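Print this article | E-mail to a friend

World > Diplomacy & Defense

The cease-fire that exists mainly on paper

By Aldana Herrera
March

The governments of Irnia and Rastow want you to know that the Retamal line is quiet. Both defense ministries put out statements saying so within an hour of each other, in language so close that I wondered which press office had done the typing.

I spent long enough on the Irnian side of the line to have doubts. In the town of Rondotine, where the paved road gives out, the school holds classes in the morning only, and the pharmacist pulls her shutters down at four. The first evening I was there, the shelling began a little before six. It was over by the time I had finished asking people what it was.

"Quarry work," said the army captain assigned to walk me around. The quarry has been closed since the first winter of the war.

The text of the truce is short, and it is vaguer than the speeches made about it. It bars "offensive action" without saying what that covers. It sets up a joint monitoring office with 60 observers, who may visit any position on either side provided they give notice and the local commander agrees. Commanders often don't. The office has logged 406 incidents since the signing and has assigned blame for five of them.

A diplomat who helped draft the document defended it to me over a very long lunch. The looseness was deliberate, he said. Tighter wording would have sunk the talks, and a bad truce saves more lives than a good one that is never signed. It is a fair argument, and I have heard it made about other truces, usually by the people who wrote them.
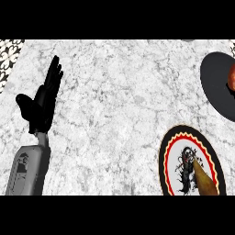 He may be right about the lives. The hospital in Rondotine took in 109 wounded in the month before the signing and far fewer in the month after. The surgeon who gave me the figures did not want to make too much of them. Half the town had left by then, he pointed out, and the road to the eastern villages was mined, so some of the people who got hurt out there may never have reached him.

What neither government likes to discuss is the drones. Rastow says it flies them for surveillance. Irnia says it doesn't fly them at all, which is a strange thing to hear while standing under one that has just come up from behind an Irnian barracks. The truce doesn't mention drones, so the monitors have no box to put them in. They go down as "other aerial activity," a heading they share with flares and, on one sheet I was shown, a weather balloon.

Then there is the prisoner exchange, promised for the first weeks and put off twice. Each side blames the other's list. Families in Rondotine keep a list of their own, in a ring binder at the post office, and it is longer than either of the official ones.

Officials in both capitals now talk about a "second phase," with the heavy guns pulled back and the crossing at Retamal open to civilians. I asked for a date and was given an adjective – "imminent" – by one side and a shrug by the other. When I drove out past the crossing, the concrete blocks were still across both lanes, and a soldier was painting them white so that trucks would see them at night.

Print this article | E-mail to a friend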